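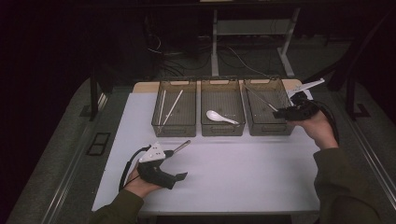
Do small open bins for utensils really beat a drawer divider, or is this one more thing to wash?

Asked by Naima Tazi in Kitchen storage

My sister-in-law swears by sorting all her utensils into separate plastic baskets, one basket per kind. Chopsticks in one, soup spoons in the next, and so on. She has talked me into trying it and I bought three matching ones, the see-through smoky kind with the grid floor and a handle hole in the short end. They're sitting side by side on my white table right now and I am not convinced.

What I had before was an expandable divider from Gratitz. It was fine. It was also full of crumbs, I'll admit that. But everything was in one drawer and I could find a fork in the dark.

My complaints so far:

The baskets take up a lot of room for what goes in them. A soup spoon lying in the bottom of one looks lost.

Chopsticks don't stay parallel. You put two in and they end up in a V. In the divider they had a narrow channel and no choice in the matter.

The floor is slotted. Everybody online says this is for drainage and airflow. Okay, but then whatever drains out goes into my drawer, doesn't it? And I have some thin sticks and skewers that I can see poking straight through if the basket gets picked up at an angle.

I have a 28 inch wide drawer that is pretty deep, and one shelf next to the stove I could clear off. There are five of us eating at home most nights, and we use chopsticks and the ceramic soup spoons more than we use forks. I don't want to buy anything else until I know whether the idea is any good. The store takes returns through the end of June.

So, does anyone who has used these for longer than a week still like them? Please don't just tell me they look tidy. I know they look tidy, they're nearly empty.

3 answers

Answer from Getsemaní Ponce

I have used baskets like that for years and I'd keep maybe one of them.

You're right about the drainage business. A slotted floor does something useful if the basket is sitting on a rack or a tray. Flat on the bottom of a drawer, the water has nowhere to go and you get a damp grid pattern on the wood. If you are putting things away dry the slots do nothing for you either way, except let crumbs fall through, and then you have to lift the basket to wipe. I'd still take that over crumbs glued into the corners of a divider, but it's a small win and people oversell it.

For chopsticks the width is the problem. A pair or two in a wide bin will always slide and cross. Put the whole household's worth in and they mostly hold each other straight. Before you decide anything, fill the basket with every pair you own and open and close the drawer a few times, hard, the way your kids would. If they're still crossed, cut a strip of stiff cardboard to fit lengthwise and wedge it in to make the lane narrower. Ugly, costs nothing, and it tells you whether a narrower bin would fix it before you go spend money on one.

Ceramic spoons are a different story. I don't like them loose in any hard plastic bin in a moving drawer. They knock into each other and the rims chip. Mine live in a basket on the shelf, all facing the same way with a folded dish towel underneath, and that one works well because the shelf doesn't move and you grab the handle hole and carry the whole thing to the table. That is the only part of the system I would defend to a skeptic. With five people eating, one trip with the basket is easier than five spoons in your fist.

Skewers and thin sticks: don't. Put them in a jar. Points through a grid floor will get you eventually.

Measure the inside of the drawer too, by the way. If 28 is the front panel you have less than that to work with once you take off the sides and the slides, and that might settle whether all three go in there. Leave a little gap between them or you won't get your fingers down the sides to lift one out.

Naima Tazi replied: 28 was the front. Of course it was. Going to measure again. I did the chopstick test with 16 sticks and it's better than two, but they still lean when I shut the drawer. Trying the cardboard tonight.

Naima Tazi replied: Cardboard holds. It looks terrible. I may be keeping one for the shelf and taking the other two back, still thinking.

Answer from Aranka Tóth

just get the Udinley ones with lids, they stack and you dont have to worry about dust

Fadwa Bouazza replied: She asked about baskets for things used every night and said she isn't buying anything. Who wants to take a lid off to get a spoon?

Aranka Tóth replied: its only a suggestion. i keep my baking stuff in them

Answer from Asmaa Bouzid

I'll argue the other side a little, though I was suspicious of these too and put it off for a long time.

A divider is better at holding things still. I don't think there's any contest there. Where the baskets win is washing. My old divider was too wide for the sink, so it got wiped with a cloth twice a year and I tried not to look at it. A basket fits under the tap. If you know you're a person who will never wash the divider, then that matters more than a crooked chopstick.

But you do have to be that person. My husband bought seven of them at once, one for each kind of thing he could think of, and five went to the garage inside of a month. We had a basket for measuring spoons. We own one set of measuring spoons. If a kind of utensil doesn't cover the floor of the basket it doesn't deserve its own, in my opinion, and I would put your soup spoons and any short serving spoons together and stop there.

On sliding around in the drawer, a piece of the rubbery shelf liner underneath stopped it for me. Any brand. I paid extra for the Saber one and can't tell it from the roll I had before.

One thing I would check before the return date is the smell. Mine had a plastic smell that took a couple of washes to go away, and I wasn't happy about putting things that go in our mouths in there until it did. Maybe yours are fine. Wash one, dry it, leave it in the closed drawer overnight and sniff it in the morning. If it still smells, send all of them back and go clean out the Gratitz.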